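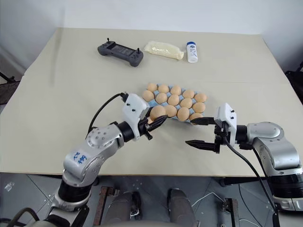
Ticket 1097
Opened by: Estela Salinas
Assigned to: Reda Zerouali
Station: 3
Status: closed

Right arm lags behind the leader arm when I teach the egg tray task. The left arm follows my hand with no delay I can feel. The right one starts late and then catches up in a jump, usually as I bring the fingers in toward the front right corner of the blue tray. With the gripper spread wide and eggs that close to both sets of fingers, I don't want to keep recording until this is fixed. I have stopped at episode 49. Software is the current Parnen build, same as the other stations.

Reda Zerouali, first reply
Please don't delete the episodes. Does the lag show up when you move the right arm alone, with the left one parked? And does it happen from the start of a session or only after a while?

Estela Salinas
Right arm alone: no lag. Both arms moving: lag on the right. It is there from the first episode after a restart. I also swapped hands, so that my left hand drove the right arm, and the lag stayed with the right arm.

Reda Zerouali
Then it isn't the leader arm. Next checks, in this order:

1. Stop the session and cut power to both arms.
2. Reseat the cable at the right gripper housing and at the controller end.
3. Power up, home both arms, run the follow test with no eggs on the table.
4. Send me the log from the follow test.

Estela Salinas
Done. Cable was seated fine at both ends. Follow test shows the same thing. Log attached. The right arm drops commands in bursts of 8, and the left drops none.

Chang-ho Wang
I had this on the Arkton cell in June. Both arms were set to the same send priority and the right one was always served second. Check the priority values in the station config before you swap any hardware.

Reda Zerouali
Confirmed. Station 3 was copied from a single-arm config and the right arm never got its own send thread. I added one and restarted the service. Estela, please repeat the follow test and then one slow episode with an empty tray.

Estela Salinas
Follow test is clean, no dropped commands on either side. Slow episode with an empty tray was fine. I then ran three at normal speed with eggs in and felt no jump on the right.

Reda Zerouali
Good. Mark episodes 1 to 49 as not for training. The recorded right arm positions don't line up with what your hand did, and I would rather record them again than try to shift them. Yu-na Oh will update the config template so the next two-arm station starts with both threads.

Closed 2026-02-19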